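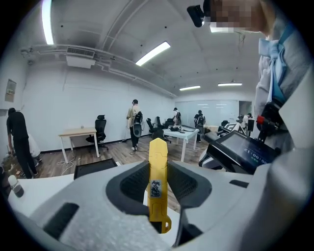

Lusum 共享工作间 · 场地与后勤小组

大房间收拾心得(我自己用的土办法,欢迎补充)

先交代一下,我管这个大房间的日常收拾已经有一阵子了,从三月搬进来到现在,桌子的位置换过好多回,办公椅也推来推去,地板上的印子我都快认得了。群里老有人问我怎么擦地、线怎么收、白桌子上的黑印怎么弄掉,每次都翻聊天记录太累,干脆写成一页,想到哪儿写到哪儿,顺序有点乱,大家凑合看。

木地板

我们这边铺的是木地板条,最怕的就是拖把太湿。我以前在家拖瓷砖拖惯了,刚来那会儿提着一桶水就上,拖完板缝边上翘起来一小条,心疼死我了!现在的做法是先干后潮:静电拖把顺着板子的方向推一遍,把灰和头发带走,再用拧到几乎不滴水的平板拖布过一遍。一定要顺着木纹走,横着拖的话灰全挤进缝里,回头还得拿旧牙刷一点点刷。

清洁剂我用 Urkevura 的木地板液,一瓶 800 毫升,按瓶盖的量兑进半桶温水就行。别贪多,兑浓了地上会发黏,鞋底踩上去吱吱响,还得用清水再来一遍。

椅子轮子也得管。黑色的网面办公椅坐着是舒服,轮子里头可藏东西了,头发、线头、胶带渣什么都有。我一般把椅子倒过来放在旧毛巾上,用小剪刀把缠住的头发剪断,再拿镊子夹出来。轮子顺了,地板也少挨刮。网面椅背用吸尘器的小刷头吸就可以,千万别拿湿布使劲搓,灰会糊在网眼里,我糊过一把,后来晾在窗边拿软毛刷刷了一下午……

白桌面和浅木色桌面

这两种桌子我是分开两块布擦的。白桌子不怕擦,就怕显脏,手印、橡胶脚垫蹭的黑道子特别明显。黑道子可以试试白色的普通橡皮,轻轻来回擦,大多能下来;橡皮不行再上一点点小苏打糊,抹开等两分钟,湿布带走。纳米海绵我现在用得很少,擦多了桌面会发乌,对着灯看一块亮一块暗的,难看。

浅木色的那种,水杯印最烦人。刚留下的印子马上擦干就没事。要是已经发白了,可以拿吹风机开低档,隔着一点距离慢慢吹,边吹边看,差不多了就停手。桌腿是白的,我会顺手把靠地那一截也擦一擦,拖地的时候总会溅到。

还有就是别把酒精直接往桌上喷!Femke Martens 跟我讲过,她在以前的办公室喷过一回,漆面花了一片,最后只好铺了块桌垫盖住。要用的话喷在布上,先在桌子底下找个角试一下。

地上的线

线是大工程。白色的线在地上拖着,脏得快,还绊脚。我现在的规矩是:靠墙走、走桌子后面、能短就短。长出来的部分绕成八字,用魔术贴绑,扎带勒得太紧容易伤线,要换的时候还得剪。实在要横穿过道的,就用贴地的线槽盖住,两头再压一截布胶带。胶带也别一直贴着不管,隔一两个礼拜撕下来换新的,贴久了胶会留在地板上。已经留了胶的话,抹一点食用油,放一刻钟,塑料卡片一刮就卷起来了,之后记得把油擦干净,不然谁踩谁滑。

白线上的灰印子我用湿纸巾加一滴洗洁精捋一遍,当然是先拔掉插头再捋,干透了才能插回去。

标签嘛,两头都要贴!我就吃过只贴一头的亏,蹲在桌子底下拽了半天,拽的还是别人的。标签纸用 Sirero 的那种窄卷,背胶不算太黏,换的时候好撕。

灯管和空调

天花板上的长条日光灯,灰积多了屋里会暗一截,慢慢变暗的,平时真感觉不出来。关灯、断电、等它凉,再用干的超细纤维布擦,别用湿的。够不着就喊个人扶梯子,别踩带轮子的椅子,求你们了。

壁挂空调的滤网我夏天每个月洗一次,抽出来先吸再冲,从背面往正面冲,灰才掉得干净。放阴凉的地方晾,晒太阳会变形。沿墙走的白色管子上面也是积灰的地方,拿旧袜子套在衣架上一抹就是一层,第一次抹的时候我自己都吓了一跳。

玻璃隔断

玻璃我用两块布,一块潮的一块干的,从上往下,里面横着擦,外面竖着擦,这样哪一面还有水痕一眼就知道。水里加一点点白醋,味道散得挺快。报纸擦玻璃那个老办法也行,就是手会黑,还容易蹭到旁边的白墙。

说到白墙,背着包转身的时候最容易蹭上去。浅的印子先用干橡皮,深一点的用拧干的软布轻轻按,别来回抹,越抹越大。贴海报的话用可移除的胶贴,撕的时候贴着墙面慢慢往下拉,直着往外扯会带下一块墙皮来。我补过一次,颜色到现在还差一点点。

每天走之前

椅子推回桌边,瓶子盖好拿走或者归到一处,桌上的设备往中间挪一挪,留出边来好擦。地上扫一眼有没有小螺丝、垫片之类的,木地板最怕椅子轮子压着这些东西滚过去。我自己的习惯是晚上七点前后转一圈,用不了一杯茶的工夫。

要用的东西都在柜子第二层:Angelovski 的平板拖布两块,灰的拖地,蓝的擦桌子,别混着用啊。小苏打在铁盒里,橡皮在铁盒盖子上。用完的布洗干净搭在水池边的杆子上,别团着塞回去,会有味儿。地板液快见底了就在群里跟我说一声,我下次一起买。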